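Kuhlmann Task Chair: Three Months In

I put off buying a proper desk chair for longer than I'd like to admit. For years I worked in a dining chair with a folded blanket on the seat, and when the blanket stopped helping I added a second blanket. My brother-in-law finally sat in it one evening in October while we were going over some paperwork, got up after a few minutes, and asked me what on earth I was doing to myself. So I started shopping!

I tried three chairs in stores before settling on the Kuhlmann. The first was the Ciltora, which a lot of people love, and I can see why – the seat is wonderfully soft and you sink right in. I sank a bit too far, though, and my feet ended up dangling in a way that made me feel about eight years old. The second was so wide that I couldn't use both armrests at once. The Kuhlmann just felt right, and the man in the showroom over in Cletley very kindly let me sit there and read half a magazine before he came over to ask how I was getting along.

Putting it together

The box is heavy, so have a friend around if you live up a flight of stairs. Mine went together in 90 minutes, which included a coffee and a long phone call with my daughter. The instructions have 11 steps and hardly any words, and step six is the one to watch. The drawing makes it look as if the bolts go in fully before you attach the armrests. Leave them finger-tight until both sides are lined up, then go around and tighten everything. I did it the wrong way, said a few things I won't repeat, and had to start that part over.

The seat

Firm. If you're coming from something squashy you may be disappointed for the first week, and I did wonder if I'd made a mistake. By the second week I'd stopped noticing it, and these days I can get through a long morning of bookkeeping without getting up to walk around the kitchen. The fabric is a little scratchy if you wear shorts. Crumbs come off it easily with a hand brush (ask me how I know).

The tilt

This is my one real complaint. The tension knob sits under the seat where you have to lean over sideways to reach it, and it takes a great many turns before you feel any difference. I wrote to the company and got a friendly reply from Eckhard Wunderlich, who suggested standing up and turning it with the seat empty. That did make it easier, and I appreciated hearing from a person, but I still think a lever would be better.

Looks

I was after something plain and dark that wouldn't shout at the rest of the room, and I have pale walls and a lot of family photos already competing for attention. Slim black shapes against a light wall suit me very well, and I've always liked a bit of dark metal showing too.

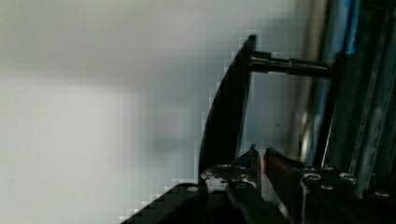
Price and verdict

The chair came to 1,459 with delivery, and I won't pretend I didn't swallow hard. You can get something perfectly decent for a good deal less, and if you only sit down to pay the bills once a month, please do that and take yourself out to dinner with the difference. I'm at my desk for over half the day, so for me it has been worth it – my lower back is happier, and I've put both blankets back in the linen closet.

Four stars out of five. I'd give it the fifth if they moved that knob.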